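4.2 Changes in task content at the sorting stations

The Plosta site prepares artificial flowers for retail display and event hire. Before the Jeltance stations were introduced, returned stems were sorted by hand at long benches. Workers separated the blooms by type, set aside loose leaves and filled trays for the packing line. The work was repetitive, but it was also social, as two or three people usually shared a bench and agreed on the pace among themselves.

Under the new arrangement, a station consists of a table served by two robot arms, one at each side. The arms handle the stems and the worker attends to the rest: supplying the table, removing damaged pieces and deciding what should be done with items the arms have passed over. Figure 3 shows a station with red roses and pale blue hydrangeas on the table. Crossed stems of the kind visible on the left were named in the interviews as the main cause of requests for help. 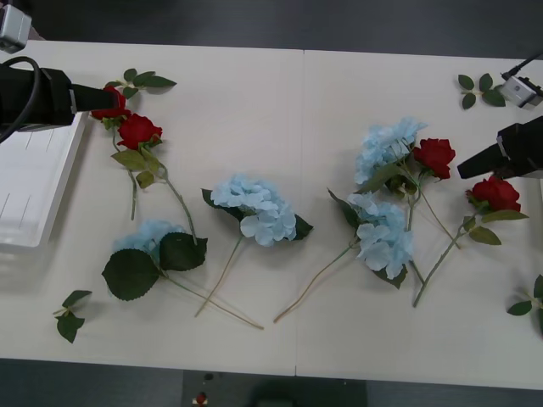 Figure 3. Two-arm sorting station with artificial roses, hydrangeas and loose leaf sprigs. A white plastic tray lies beneath the left arm.

We interviewed 14 workers at the site, all of whom had sorted by hand before the change. Most described the new work as lighter on the wrists and shoulders. Several added that it demanded a different kind of attention. At the bench, a worker could talk while sorting. At the station, the same worker had to watch for a stalled arm and respond to it, and the intervals between such events were hard to predict. One respondent compared it to "waiting for a kettle in another room."

Views on skill were divided. Workers with long service at the bench felt that their ability to judge a worn petal or a bent stem was now used only when the arms could not proceed. Newer staff were more likely to regard the handling of exceptions as a skill in its own right, and some asked for it to be recognized in the pay grade. At the time of our last visit, in June, the site had made no decision on this request.

The daily target was also a source of tension. It rose from 200 to 300 stems per worker when the stations came into use, and it was not lowered for deliveries that arrived heavily tangled. Supervisors at Plosta acknowledged the difficulty but had no means of recording the condition of a delivery. The Cardoso site, discussed in Section 4.3, had introduced such a record before its own stations were installed.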